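Subject: Re: [urkby-walks] River cabins in March

> Does anybody know if the boat from Mendow goes already in March?
> We want to stay two nights in the Skyrme cabins and see the cranes.

Yes, it goes, but only on Saturdays. I took it last year.

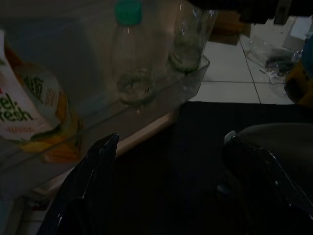
You must reserve by e-mail, at least 48 hours before. The cabin has a small kitchen, but the shop in Urkby closes at noon, so buy your food in Mendow.

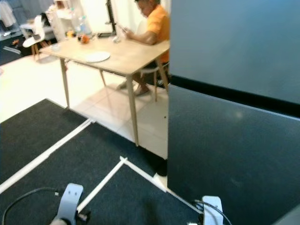
For the cranes, take the path along the north bank. It is 700 meters to the first hide and very muddy. Good boots are necessary. The second hide was closed when I was there, and I did not hear if it is open again.

Greetings,
Bernard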